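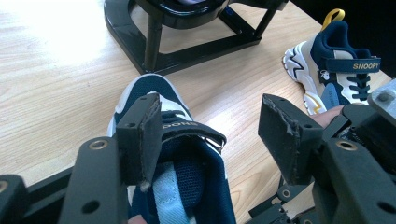
Attila Lakatos objected, on reading a first draft of this section, that a hook-and-loop strap tells a child more about which shoe is which than any picture on the side does, and that we had coded the two together. We agreed and split the category. Strap and decoration are now separate columns in the Soselitz shoe list.

4.2 Pairing and placement

The list holds 2,681 entries for children's footwear, of which 652 are sneakers with both laces and a strap. These were the hardest to code. The strap has to be closed before the shoe counts as "put away," but the laces under it may be left as they are. Sandals have a simpler rule: two of a kind, next to each other, toes the same way.

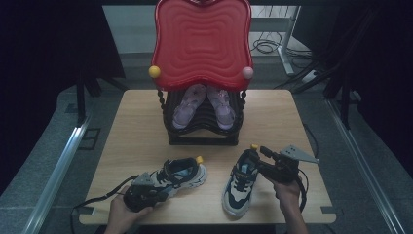

Figure 7a. Sandals as a pair on the upper tier, toes forward; sneakers in front.

Height matters less than we expected in July. In the Grillen homes most families kept light shoes up high and heavy soles on the floor, and the children followed this without being told. The Simon homes had no such habit, and pairs were split between levels more often.

We coded a row on a flat surface separately from a row on furniture. A row may hold an odd shoe, and the coder marks it as "single" even when its match is nearby but outside the row. Color was used to settle doubtful cases only when shape and sole did not.

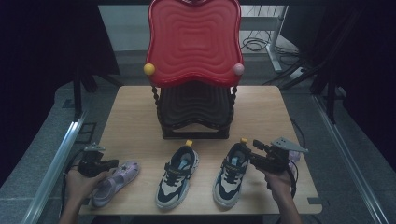 Figure 7b. A row of three along the near edge: one lavender shoe and a pair of sneakers.

Entries with more than one single shoe are discussed in 4.3, together with the Gestbridge boot data.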